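Let the village halls keep their keys

Wurkedgate council wants every public hall in the district booked through one website by February. The plan went out for comment on 9/9/21 and takes up 40 pages, most of them about software. I have read it twice and I think it is a mistake.

My own hall is on Maker Lane. It holds 500 people standing, which it has not done in my lifetime, and last year it took 757 bookings. Nearly all of them were made by ringing Lindalva Lacerda, who looks in a paper diary and says yes or no. The council calls this a barrier to access. I would call it a phone call.

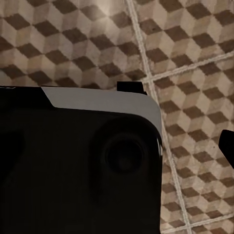 What the website would cost

The report says that online booking will save staff time. It may, at the council offices. At the halls it moves the work on to the people who hire them. The draft form asks for a risk assessment, proof of insurance and a deposit paid by card, even for a christening tea.

Gitau Massawe runs the chess club at Rumel hall and pays in cash after each session, once he knows who has turned up. Under the new rules he would pay 3 months ahead. He told me the club would probably move to someone's kitchen.

There is a fair case on the other side. A diary can be lost, and newcomers do not always know whom to ring. Some halls have been let to the same few groups for years – mine included – and a public calendar would show that up.

So publish the calendar. Put every hall on it, with a phone number beside each, and let people book online if they prefer to. The council could do that with the money it has already set aside, and leave the diary on Maker Lane where it is.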